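Packing and Sending Small Gifts: Guidance for Participating Households

The autumn round of the Madasis parcel exchange opens in October. As in previous rounds, each participating household will prepare one small parcel for a child in a partner household and will receive one in return. The exchange office received a good deal of correspondence after the spring round, most of it concerning parcels that arrived with crushed corners, open seams or contents that had worked their way out of the wrapping. The present item sets out how parcels are to be prepared this time. Households that have taken part before are asked to read it in full, as several points have changed.

Contents

A parcel should contain one main item and, if the sender wishes, one or two flat items such as a card, a drawing or a sheet of stickers. Soft toys remain the most suitable main item. They travel well, they weigh little, and they do not need much protection. Small puzzles and picture books are also welcome. Food, liquids, candles, batteries and anything made of glass may not be sent.

Secondhand toys are accepted if they are clean and complete. Sewn-in fabric tags should be left in place, as they often carry the washing instructions, and the receiving household may need them. Paper price tags should be removed. A toy that has been washed must be fully dry before it is packed, including the stuffing, which can take up to 2 days in a cool room.

Choosing a box

The exchange does not supply boxes. Any clean cardboard box of suitable size may be used, including one that has held other goods, provided that the walls are firm and the corners have not split. Colored boxes are acceptable. Old address labels and bar codes must be peeled off or fully covered, since the sorting equipment at the Prillau depot reads whatever it finds first. In the spring round, a number of parcels were returned to a shoe retailer for this reason.

The box should be a little larger than the item inside. A very large box around a very small toy is the most common cause of crushed lids, and it also raises the postage. Where the only box available is too large, the empty space should be filled with crumpled paper until the contents no longer shift when the box is gently shaken. Shredded office paper is not suitable. It escapes through the seams and has been the subject of complaints from the depot.

Tape

Ordinary packing tape is sufficient for every parcel in the exchange. Clear, yellow-tinted and brown tape all hold equally well on cardboard, and the choice may be left to the sender. Office tape, masking tape and decorative paper tape are not strong enough to close a parcel and may be used only as ornament.
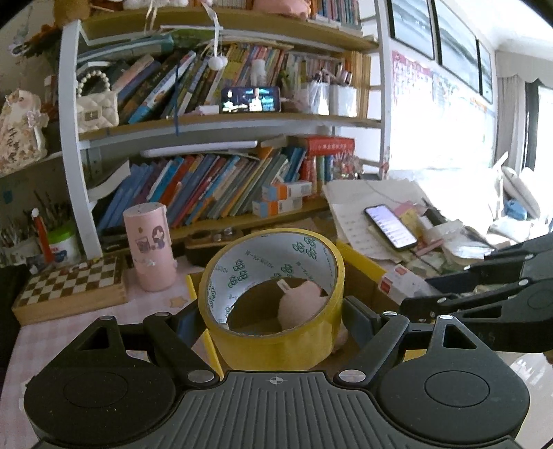
Tape should be stored indoors and away from radiators. A roll that has been kept in a garage or a car through several seasons will often split lengthwise when pulled, and such a roll should be replaced before packing begins. The loose end can be folded under by the width of a finger after each strip is cut, which saves a good deal of picking at the edge with a fingernail. Children who are helping should be given strips that an adult has already cut.

The seams are to be closed in the shape of the letter H: one strip along the center seam, and one along each of the two short edges. The same is done on the bottom of the box before anything is placed inside it. Each strip should run well past the corner and be pressed down firmly with the flat of the hand. Two layers on the center seam are permitted. Wrapping the entire box in tape is discouraged, as it makes the parcel difficult for a child to open and the cardboard impossible to recycle.

String and ribbon may not be used on the outside. Both catch in the rollers at the depot.

Setting up a place to work

Many households pack at a kitchen table or a child's desk, and either will serve. The surface should be cleared far enough to turn the box in all directions, and a cloth or placemat should be laid down where the table is easily scratched. Scissors, tape, a marker, the address label and the filling paper should be at hand before the work begins. It is helpful to keep other small belongings at a distance from the box. After the spring round the exchange office was asked to trace a house key, a library card and a set of measuring spoons, all of which had been sent in error. The key and the card were recovered.

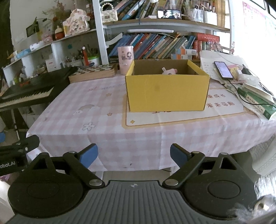
Households are asked to check the closure of the box before the contents go in. Boxes kept at home for games or for storage have often lost their flaps over time, and a sender may notice this only when it is time to apply the tape. An open yellow box standing on a placemat, with its flaps removed and a small pink-and-white toy inside, will do very well for keeping the toy in one place while the card is being written, but it cannot be posted in that condition. A box without flaps may be used only if it is placed inside a second, closable box. A sheet of cardboard taped across the top is not an acceptable lid, as it gives way under the weight of other parcels.

Labels

Each household will receive a printed address label by mail. The label is to be fixed to the largest face of the box, clear of the seams, and covered with a single strip of clear tape. Yellow-tinted or brown tape should not be placed over the label, as it affects the reading of the code. The household number should also be written by hand on a slip of paper and placed inside the parcel. If the outer label is lost, the slip is the only means by which the parcel can be sent on.

The sender's full home address should not be written on the card. Correspondence between households passes through the exchange office until both sides have agreed in writing to direct contact.

Weight and size

The limit for each parcel is 3000 grams, including the box and the filling. No side may be longer than 40 centimeters. These limits are set under our agreement with the carrier, Vultex, and the exchange office is unable to grant exceptions. A household without a suitable scale may have the parcel weighed at the Mäkelä service counter during opening hours at no charge. Parcels over the limit will be held at the counter for collection by the sender.

Delivery to the counter

Parcels are accepted at the Mäkelä counter until 4 in the afternoon on each working day of the collection period. The dates of that period will be printed on the sheet that accompanies the address label. A receipt is given for every parcel and should be kept until the receiving household has confirmed delivery. Parcels left outside the counter after closing will not be entered in the register.

Households unable to travel to the counter may ask for collection from home. Requests must be made in writing and should state whether the building has an elevator and at which entrance the driver should call. Collection is by van, and the driver cannot wait while a parcel is being packed.

Damaged parcels

A household that receives a damaged parcel is asked to keep the box, the filling and the label until the matter has been recorded. The damage form is available at the counter and will also be enclosed with the label. Where a toy has been lost or spoiled, the exchange office will arrange a replacement from the reserve, which is made up of gifts donated in earlier rounds. The sending household will be informed but will not be asked to send a second parcel.

Questions about this guidance may be addressed in writing to the Madasis exchange office. Changes of address must reach the office before labels are printed at the end of the registration period.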